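October 3, 2020
Adhesion test notes, label stock, continued from September

Picked up again at sample 735. Batch from Codoncombe is the matte paper with the removable acrylic adhesive. Batch from Telteren is the same face stock on paper but the liner is heavier and the adhesive feels tackier to the thumb. Renata wants a recommendation for the archive boxes before we order, so both get the full peel series.

Conditioning: strips left flat in the climate cabinet overnight, 23 C, 50 percent. Cabinet log looks fine apart from a short dip when the door was opened. Did not discard anything for it.

Peel at 180 degrees, 300 mm/min, 25 mm strips, steel plate wiped with isopropanol and left to dry between pulls. Codoncombe is coming off clean on steel. Telteren leaves a faint haze at the start of the strip, where the roller is set down. Could be my roller handling. Zhenhua to repeat two strips blind, without being told which roll they came from.

On painted board the order flips. Codoncombe lifts at the corners and Telteren holds. On the gray archive board both tear fibers if pulled fast, so the speed has to go in the report next to the number. The old report left it out and we could not compare anything with it.

Load cell: zero had drifted when I came in. Re-zeroed, hung the check weight, reading in tolerance. Wrote it on the sheet taped to the machine as well. Please keep doing that. There is a gap on the sheet in September that I can't fill from memory.

Pen trial started on the same labels. Pencil, ballpoint, fine felt tip, and the pigment liner Jade likes. Rub test with a dry cotton pad, then with a damp one. Pencil survives dry rubbing on matte but goes gray at the edges. Felt tip feathers on Telteren and not on Codoncombe. Pigment liner is good on both after ten minutes and smears on both before that. Ballpoint skips on anything with adhesive residue on it, so write the label first and peel it second.

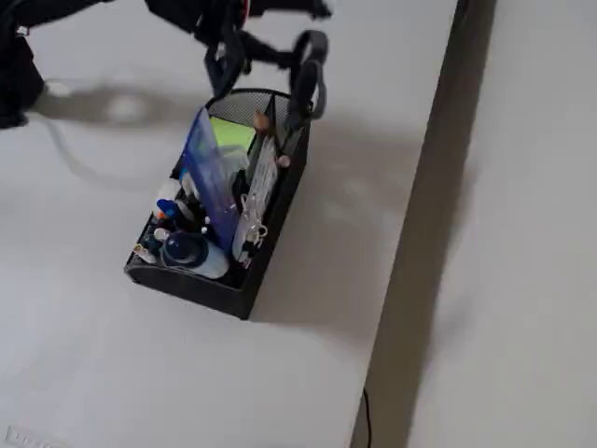
Mesh desk organizer with office supplies, white tabletop.

Heat aging: the Fothergill oven is free again. Set to 60 C. Strips go in on glass plates, face up, not touching. Florian pointed out that the plates on the lower shelf read warmer than the display, so I moved everything to the middle shelf and put the thermocouple between the plates. First pull in two weeks, then monthly.

Numbering. Sample 2724 appears in the Orkano spreadsheet as painted board and in my handwriting as archive board. I believe the handwriting. Corrected the spreadsheet and left a note in the cell. Anyone who exported a copy before today should export again.

Open:
Zhenhua, blind repeats on steel.
Second roll of Telteren, to see if the haze is the roll or the product.
Ask Pirmin whether the boxes are stored upright, as this changes which way the label is loaded.
Cotton pads nearly out. Same brand please, the other ones shed.
Slow peel on archive board, 50 mm/min, both adhesives. Start with Codoncombe, the strips are already cut.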